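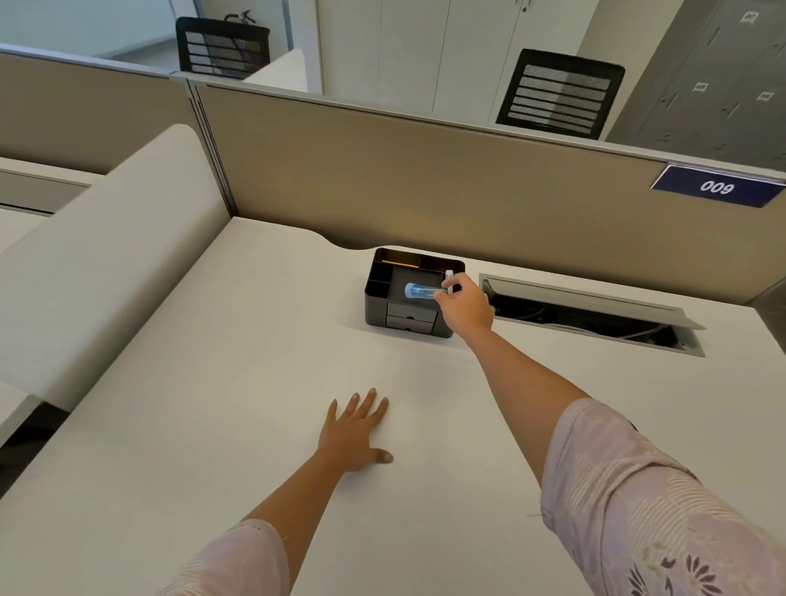

A smaller desk, and what I learned from it

In the last issue I promised to write about the move from the Drodmont building, and several of you asked me about the practical part: how to work well when your desk is smaller than before. I am not an expert in this. I translate manuals and contracts, and I have sat at many desks in three countries, so I can only tell you what I did and what I would do again.

The old desks at Drodmont were very wide. When we got the keys to the new rooms on Mirnska street, I measured with the tape and my place was 60 centimeters narrower. My first reaction was to buy shelves. I am glad that I waited, because the first two weeks showed me that most of what I had on the desk was there only from habit. I had 3 dictionaries that I had not opened since I changed to the online ones. I had a paper tray with the letters "IN" on it, and the papers inside were from the previous tax year.

So I began with the paper. I took everything out of the folders and made two piles, one that must stay by law and one that I kept from fear. The second pile had 297 sheets. I know this number because I fed them to the shredder on a Tuesday evening, and the machine has a counter. It became hot after every few minutes and I had to wait with a coffee. If you do the same, start before lunch and not at five o'clock like me.

The papers that stay went to the archive cabinet in the corridor, which we share with Plotetti, the bookkeeping office next door. They have the two upper drawers and we have the lower ones. Please label your folder on the short side, otherwise it is impossible to read when the drawer is full.

After paper came the question of cables. I do not like cable boxes, they collect dust and you forget what is inside. What worked for me is to have only one cable that comes up to the desk and to charge the phone somewhere else. Mine charges on the window sill. For the first days I stood up every time it made a noise, and then I stopped, and in the morning I now finish almost 2 hours of translation before I look at it.

For the small things, pens and clips and hand cream and so on, I made a simple rule. If I use it every day, it can live on the desk. If I use it every week, it goes to the drawer. If I can't remember when I used it, it goes to the shared box near the printer, and somebody else can take it. The box has been emptied already more than once. I would like to know who took the green stapler, only from curiosity.

One thing I did wrong. I moved my lamp to the left side because it looked better there. I am left-handed, so my own hand made a shadow on everything I wrote. I worked like this until February and had a stiff neck from leaning. If you write by hand, put the lamp on the opposite side from the hand that holds the pen.

The chairs are a different subject and I don't want to open it again. The Tapsell catalog is in the kitchen, and whoever wants to change the model should write the page number on the list on the refrigerator door before the end of the month.

If you have your own way to organize a small desk, please write to me. I will collect the answers for the next issue, also the ones which disagree with me.

Leire Toledo

Recent items
Shared kitchen: the new cleaning plan
Who has a key to the bicycle room?
Two offices, one printer: how we divide the cost
Lunch places near Mirnska street, part 2
Goodbye to the Drodmont building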